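Sensors and Control, Unit 7: Pressure Switches and Where They Get Weird
Handout notes, updated May 27, 2025

Okay, last time we finished up float switches and I promised we'd get to pressure. These notes cover what I said in class plus a few things I ran out of time for (sorry, the deadband question ate half the hour, but it was a good question!). Read them before lab, please.

What we mean by a pressure switch

A pressure switch does one job. It watches the pressure in a line or a tank, and at some point it opens or closes a set of contacts. It doesn't give you a reading. If you want a number on a screen you want a transmitter, and I'll keep saying this until you stop mixing them up on the quizzes.

Inside the ordinary mechanical kind you've got a sensing element (a diaphragm, a piston or a bellows), a spring pushing back on it, and a snap-action switch. Pressure pushes one way, the spring pushes the other, and when pressure wins the switch flips. Turn the adjusting screw and you squeeze the spring harder, so it takes more pressure to win. I love these things. You can take one apart on your desk and see the whole idea in two minutes.

Setpoint, reset and deadband

Say you've got a shop air compressor and the switch cuts the motor off at 120 psi. That's your setpoint on rising pressure. The motor doesn't come back on at 119, though. It comes back on at, say, 95 psi, and that's the reset point. The gap between them, 25 psi, is the deadband. Some catalogs call it differential, some call it hysteresis, and the Trisden catalog we use in lab manages to call it both on the same page.

Students always want the smallest deadband they can get. Please don't! With a tiny deadband the motor starts, stops, starts, stops, and you'll cook the contacts and probably the motor too. A wide one gives you a lazier system that lives longer. How wide depends on what the process can put up with, so go and ask the people who run it.

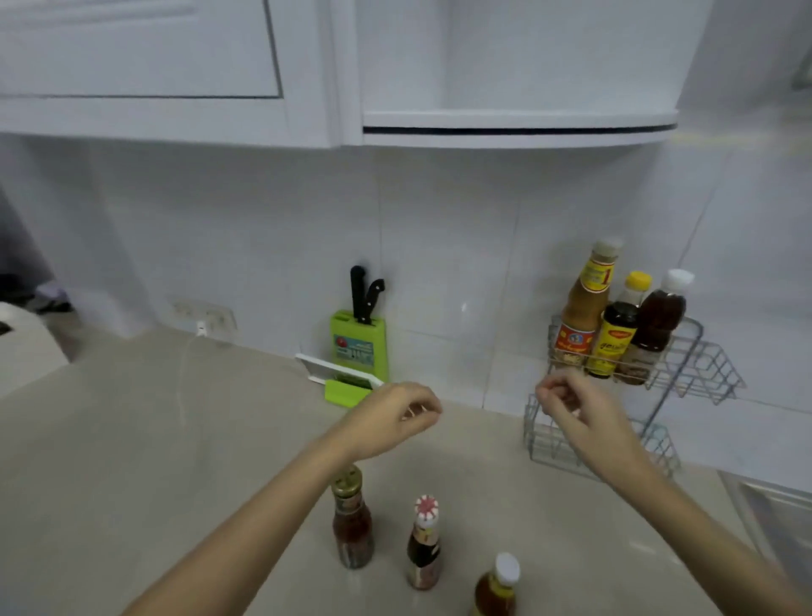
Some switches come with a fixed deadband, and then you get what you get. Others have a second screw for it. Watch out on the two-screw models, because on a lot of them the screws interact: you move the deadband and your setpoint wanders off. Set one, check the other, go back and check the first again. It's tedious and I haven't found a shortcut.

Diaphragm, piston or bellows?

Diaphragms are your low-pressure friends. They're sensitive, they repeat well, and they don't like being hit with big spikes. Pistons are tough and handle high pressure and hydraulic shock, but the seal drags a bit, so the deadband tends to be bigger. Bellows sit somewhere in between, with nice accuracy and a limited number of flexes before the metal gets tired.

Check the wetted materials every single time. If the fluid attacks the seal, nothing else on the data sheet matters. I once put the wrong elastomer on a glycol loop at the Skendby plant and got to drive back out there twice in one month (my own money on gas, too).

Proof pressure and burst pressure

Proof pressure is what the switch can take without its calibration shifting. Burst pressure is where it starts leaking or comes apart. Your normal working pressure should sit well under proof, and so should the spikes. For the worked problem, take a hydraulic line that normally runs at 1000 psi and spikes to 4000 when a valve slams shut. Which number do you size the proof rating to? The spike! Almost everybody picks the first one. You can also add a snubber, a little restriction that slows the spike down before it gets to the diaphragm, but then the switch responds slower, so think about whether you can live with that.

Wiring

Common, normally open, normally closed. "Normal" means sitting on the bench with no pressure on it. It does not mean how things are during a normal day at the plant. For a low-pressure alarm I want the circuit to be closed when everything's healthy, so that a cut wire looks exactly like a trip. Sketch it both ways and you'll see why.

For lab

Bring your own small screwdriver, the ones in the drawer are chewed up. Each bench gets a Fagerlund hand pump, a test gauge and one Zollel switch with the cover already off. Run seven rising and seven falling trips, write down every one (even the ugly ones), and work out the average deadband and the repeatability. Pump slowly near the trip point or your numbers will be garbage. Bleed the line before you disconnect anything.

Next unit is flow switches, so skim the paddle section and come with questions.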